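Nasulley Camera & Print Forum > Monitors and calibration > Shadows blocking up on Urnus 27 after cable swap

Started June 2021

tinbark
Posts: 181

Monitor is an Urnus 27, 3,362 hours on the panel according to the service menu. It was on DisplayPort until last week. I moved it to HDMI because the other port is now taken by a second screen, and since then the bottom end has gone. Anything below level 16 is solid black. Highlights look a bit harsh as well, but the shadows are what I noticed first because prints are coming back from the lab lighter than I see them.

I reprofiled with the Gillar puck, 30 minutes warm-up, gamma 2.2, native white point. The report says everything is fine, and it clearly isn't. Is the panel on the way out or is this the cable?

coldpress
Posts: 2

Panel. Mine did the same thing at a similar age. Backlights fade and the dark end goes first.

j_haugen
Moderator

A fading backlight scales the whole range down. It doesn't clip at one level and leave the next one visible. A hard cut at 16 on HDMI is a range mismatch until shown otherwise. The card is sending full range (0 to 255) and the monitor is expecting limited (16 to 235), so it maps everything at or under 16 to black and everything at or over 235 to white. That would also account for your highlights.

Check two settings:

Graphics driver, output dynamic range. Set to Full.
Monitor menu, HDMI black level (Urnus may call it input range). Set to Full or Normal, not Low.

Don't leave either one on Auto. Once they agree, throw the profile away and make a new one. The one you have was built on a clipped signal.

Jonatan Haugen

tinbark

Driver was already on Full. The monitor menu has "HDMI range" and it was on Auto. I've changed it to Full and steps 3 and up now show as separate patches. I haven't reprofiled yet.

What are people using to check by eye between profiles? The step wedge tells me the steps exist, but it doesn't tell me much about whether a real picture holds together.

gumleaf_g

I keep a folder of files with a lot of near-black in them and flick through it after any change. A dark wool coat, a stage shot, a few renders. Renders are handy as there's no sensor noise breaking up the flat areas, so any banding you see is the display or the profile.
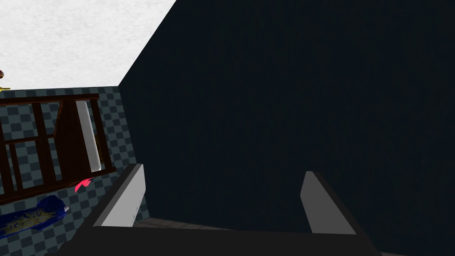 Shadow separation is easiest to judge where two dark tones meet over a long edge, and a wedge with gaps between the patches doesn't give you that. Look at the base along the bottom. It's nearly black, and its top surface is slightly lighter than the rest of the slab. With the range set wrong I'd expect those to merge. Then go up to the fingers and check that the grey inner faces stay grey with no pink or green in them, and that the dark borders don't smear into them. View it at 100 per cent with the room lights off, give your eyes a few minutes, then do it again at your normal working light.

coldpress

With respect, judging a profile by eye is what the puck is meant to save you from. If the instrument says it's right, it's right.

j_haugen
Moderator

The instrument said it was right in the first post. A matrix profile built from a small patch set may have one or two readings under level 16, and the low-cost colorimeters are noisy down there. It can pass validation with the bottom of the range missing. I'd use both.

I don't agree with gumleaf on renders though. If you don't know how the file was tone mapped you don't know what the dark values should look like, only whether they differ. Open it and put the eyedropper on both tones, write the numbers down, and then you have a reference.

gumleaf_g

Fair point. I've read the values off for most of the folder, but I left that out. Agree that without them it's only a difference test. I find a difference test is enough for catching a bad range setting.

dalen_prints

Coming at it from the printing side (Dalen, small lab, matte papers mostly): check the screen brightness too. Most of the "prints don't match" files we get are a screen set too bright, which gives you prints darker than expected. Tinbark has the reverse, lighter prints than the screen, so crushed shadows would fit. Re-export one of the bad ones with no edits, look at it on the corrected screen next to the old print, and see whether you'd still complain.

tinbark

Reprofiled this morning with the larger patch set. Step 2 is visible with the lights off, step 3 at working light. The old print and the file are much closer now. The print is still a touch warm, but that's the paper.

One leftover. The monitor goes back to Auto on HDMI range whenever it loses power at the wall. Firmware?

j_haugen
Moderator

Mine holds the setting through a power cut, so possibly. What does the service menu give as the version?

tinbark

Will look tonight and post it – I have to hold two buttons down at switch-on to get in there.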